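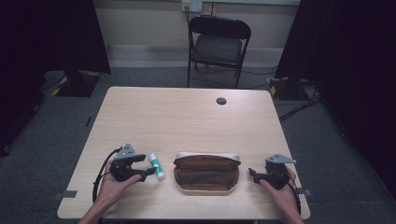

Page last modified: November, 4:12 p.m.

Figure 4. Light wood-grain tabletop with a recessed cable grommet.

4. Do shared desks change how long people stay?

The claim that shared tables keep office workers at their seats longer goes back to a survey by Prostmont, a furniture supplier, and has been repeated so often that few authors still cite the source. We went back to it. The survey asked 300 office workers to recall how many hours they had sat at a desk in the past month. Recall of this kind is poor, and the form offered no way to say "I don't know."

Our own records come from door and seat logs at two sites, Iler and Amundsen, and cover 762 desk days. Tables at both sites had pale tops of the general type shown in Figure 4. At Iler, people at shared tables did stay longer, but the gap shrank to almost nothing once we left out the days when the small meeting rooms were closed. At Amundsen we found no gap at all.

The Stilari group reports a much stronger effect from 4,000 desk days. We are not convinced. Their logs treat a coat left on a chair as a person in it - a choice mentioned only in a table note - and coats are more likely to be left where a seat can be lost. The group has not released the raw logs, so we could not redo the count with coats removed.

None of this shows that table type has no effect. Our sites are small, and staff at Amundsen chose their own seats, which may hide a real difference between the two kinds of table. What the records do not support is the advice now given to office planners, who are told to expect longer stays and to buy fewer desks on that basis. Section 5 looks at whether noise levels explain the Iler result any better.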